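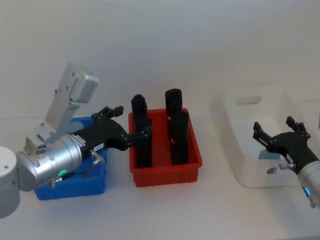

According to Ntombi Gumede, a supply shelf should be understood by a person who sees it for the first time, at the end of a long shift, with one hand already full. She has repeated this to every group of trainees at the Madedik guest house, and some of them complain that it makes the job sound easier than it is. We begin the chapter with her remark and we will come back to it in Section 5.2.

Chapter 5
Open Bins and Small Supplies

In this chapter you will learn
how to divide small supplies into groups before you choose any bins
when to use color and when to use a written label
how to place rolls and other round goods
how to write a stock card for one shelf

Words to know: open bin, group, front row, stock card, refill point, mixed bin

5.1 Why small supplies get lost

In the earlier chapters we worked with large goods: bed linen, towels, boxes of paper. Large goods are seldom lost. When a shelf of blankets is in the wrong order, you see it from the door. Small supplies behave differently. A roll of bags, a sponge or a cloth can lie behind something else for many months, and in that time the house buys the same article again.

The guest house in Madedik made a full list of its supplies in October 2023. The list had 2415 entries, and many of them were the same article written under different names. Garbage bags were found in the laundry, in the kitchen, under the stairs and in the office. No single room had too many. The house as a whole had enough for a very long time, and still there was an open order for 100 rolls more.

The staff first wanted to buy a large cabinet with doors. The manager asked them to wait until June and to try with open bins on a table. An open bin has no lid and low walls, so the goods can be seen and taken without moving anything. The cabinet was never ordered.

Before you put anything in a bin, make the groups. Lay all the goods on a flat, clean surface. Put together the things which are used for the same task, even when they do not look alike. Things that look alike but serve different tasks must be separated. This second rule is the one that beginners forget - two black rolls can be two sizes of bag, and the person emptying the kitchen can needs only one of them.

Leave a space between the bins while you sort. If they touch, small goods fall between them or are dropped into the wrong one. You can push the bins together later, on the shelf.
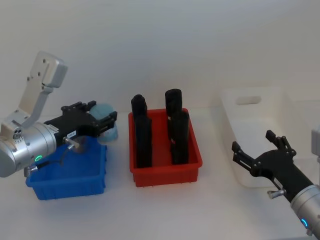

Should every bin on a shelf have its own color?
Color helps when the shelf has few groups and the same people use it each day. With more groups, use bins of one color and put a clear written label on the front.

5.2 Choosing the place of each group

When the groups are ready, think about the hand that will take the goods. The group used most often goes in the front row, between the waist and the shoulder. Heavy goods go lower. Goods used once in a season can go to the top, but write them on the stock card, or they will be forgotten.

Round goods need special attention. A roll that lies on its side will move each time the bin is pulled out, and a pile of rolls falls when you take the lowest. Stand them on their ends. From above you see how many places are filled, and you can take any roll you wish without disturbing the others. If a roll has a paper band, keep the band on until the roll is opened, for the size is often printed there. Choose a tray with walls high enough to stop the rolls from tipping out, but low enough that the fingers can reach around them.
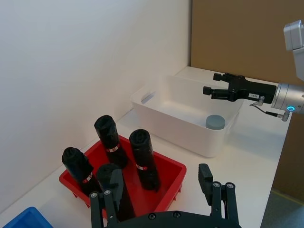
Figure 5.2 Black rolls standing upright in a red tray, with a white bin behind.

Every group has also a refill point. It is the amount at which somebody must bring more from the main store. In the Kermani school kitchen the refill point for bag rolls is 2. In the laundry at Grerkura, where the store is in another building, it is 5. Neither number is more correct; the distance to the store decides it. Write the refill point on the stock card, beside the name of the article and the place of the bin.

Activity 5.1 Choose one drawer or shelf in your home or workplace which holds small supplies. Take everything out, make your groups on a table, and give each group a short name. Then ask another person to find three articles using only the names. Write down where this person hesitated.

Before you go on to Section 5.3, look again at the floor plan of the Cidton hostel in Chapter 4 and mark the places where open bins could stand.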